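Lenus Newsletter
May 25, 2019
Can a machine do the mowing yet?

I've pushed some kind of mower since 1991, and I have been hearing that a robot would take over for me pretty much since then! So when readers kept asking whether outdoor chores are finally ready to hand off, I went out to the meadow at Lenus with Selorm Aryee, who looks after our grounds, and we talked it over on foot. Rough grass, patchy in places, with trees along the far side:

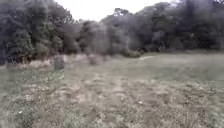
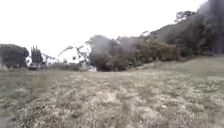
Small lawns first, because the news there is really good. A boxed-in yard with a wire around it is a solved chore, or close to it. My neighbor's little Bernarari putters around all day and the grass looks terrific (better than mine, and I try). It knows where the edge is, it knows where the charger is, and nothing much changes from one week to the next.

A meadow is another matter, and I love how interesting the problem gets. Selorm's list went on for most of our walk. Dry tufts can be taller than the machine's bumper. Wheels slip on a bank. Satellite positioning gets shaky close to the trees, right where you most want a tidy line, and a camera has to decide whether the pale lump ahead is a rock, a bag or just dead grass. A person on a tractor makes that call without even slowing down.

But people are getting somewhere! The Ammann crew ran a slope machine through a trial last November and it covered 1679 square yards before it asked for help. Their next attempt reached 2238. It stopped 36 times along the way, mostly for weeds it took for solid objects, and every stop meant somebody walking over to press the button. Selorm figures she could have done the same piece on the tractor before lunch. Still, two years ago it would have sat in the first ditch, and I find that thrilling.

Drekico is going at it from the other end, with a kit that bolts onto a mower you already own and follows a route you've driven once yourself. I like that idea a lot, especially for places that get cut only a couple of times a year. We've asked for a demo and I'll write it up if they come out.

For now the tractor keeps its job. If you have an automatic mower working on anything rougher than a lawn, please write in, and tell me how it copes with thistles.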